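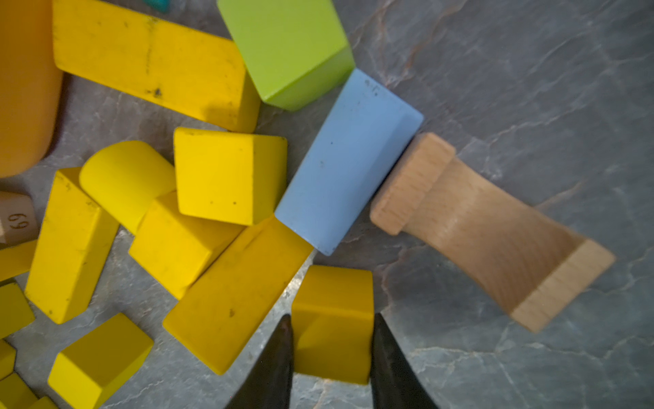 A small yellow block between the robot's two black fingers, with plenty more blocks to choose from.

How does a robot learn to pick up a block?

Think back to when you were very, very little. Somebody put a block in front of you, and you grabbed at it, and probably missed, and grabbed again. You did that so many times that now you can pick up a block while you're talking, or humming, or thinking about lunch. You don't remember learning it at all!

A robot has to learn too, and the robots at the Guretti workshop in Hudham learn from examples. An example is one try at a job, saved from start to finish. A grown-up steers the robot's arm, a bit like you might steer a toy car with a controller, and guides the fingers down to a block, closes them, and lifts. While that's going on, a little camera near the fingers keeps taking pictures, and the computer writes down where the arm went and how wide the fingers were open.

One example isn't much help. If you had only ever seen one dog, and it was brown, you might think every dog in the world was brown (imagine your surprise at the beach!). So the people at Guretti make 34 examples, then mess up the blocks and start again with 24 more. Yellow blocks, a green one, a blue one, plain wooden ones, some lying crooked and some leaning on their neighbours. A messy pile is a very good teacher.

After that, the computer program, whose name is Brisen, looks through all the examples over and over. It is hunting for patterns, such as which way the fingers should turn when a block is lying at a slant. Then it has a go by itself. If it keeps missing one sort of block, the grown-ups go back and make more examples of just that sort.

Try it at home

Tip some blocks onto a table and use only your thumb and one finger, like the robot. Pick up 7 blocks, one at a time. Now shut one eye and do 3 more. Which shapes were the trickiest, and did you have to turn your hand to get hold of them?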